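Bench automation list - April
Posted by Odette Bouvier, Stetcombe group

Dear colleagues,

I am replying to the question from Valdovinos, quoted in part:

> Your note gives one success rate for the tray task over 300 trials.
> Were the trials run with the same starting layout each time? If so,
> we would expect the policy to have learned positions and little else.

The layout was not fixed. The rack, the flask and the tray were each placed by hand before a trial, following a printed list of positions drawn up in advance. The policy was trained on 300 demonstrations, none of which shared a layout with the trials.
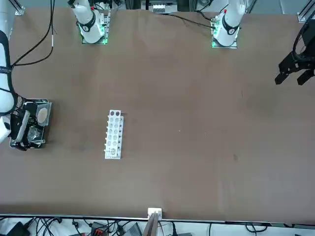 We scored a trial as a failure if the tray tipped, if the rack was moved, or if either arm had to be stopped by the operator. By that rule 43 trials failed. Most of these came at the first contact with the tray, where a metal-looking rim gives the cameras very little to work with. Failures at the rack were less common - we had expected the reverse.

> Did both arms return to rest between trials?

Yes. Each trial began from the same folded pose, with the middle of the table left clear. The Fellex controller would not accept a start command otherwise. 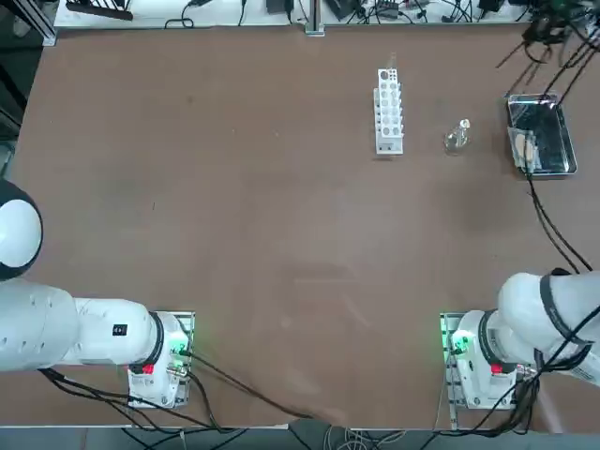
Odette Bouvier, for the Stetcombe group

On the wider point, we agree that a single rate hides too much. The revised note will report results by object and by distance from the nearer arm. It will also include the comparison with the Zovau baseline, which was run on 2 of the layouts only and should be read with that in mind.

Members who wish to have the list of positions before the revised note is issued may write to me directly.

Regards,
O. Bouvier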